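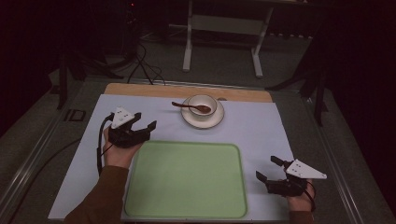 How do I stop my lettuce seedlings from flopping over? I'm growing microgreens and baby lettuce on a shelf in my spare room and I love it, it's the best thing I've started all year! The peas and radishes are great. The lettuce comes up fast, gets long and thin, then lies down flat by day 4. I sow into shallow rectangular trays, the same sort of shape as the light green one on the sheet, with seed mix from the Danley garden center. The shelf gets window light until early afternoon. Do I need a lamp, or is it the watering?

Asked by plallik_peas, 2024-07-06
87 views

2 answers

Jonatan Torvik
Light, nearly always! Lettuce stretches like mad when it's hunting for sun, and a window that goes dim after lunch won't cut it. Get a plain white LED shop light and hang it a hand's width above the leaves – closer than feels right – for 14 hours a day. Raise it as they grow. Mine went from floppy string to stocky little plants in one sowing, and I was so pleased I dragged my neighbor over to look.

Also sow thinner. It's tempting to dump the whole packet in (I still do it with basil), but crowded seedlings push each other up. For the batch you have now, you can sift a bit more mix around the stems to prop them up. Some will make it. Water from underneath so you don't flatten them again.

Brulell
could be damping off. if the stems are pinched and brown at the soil line its a fungus, toss them and wash the tray. small fan helps too

Comment from plallik_peas: Stems are green all the way down, so light it is. Ordering a lamp tonight, thank you both!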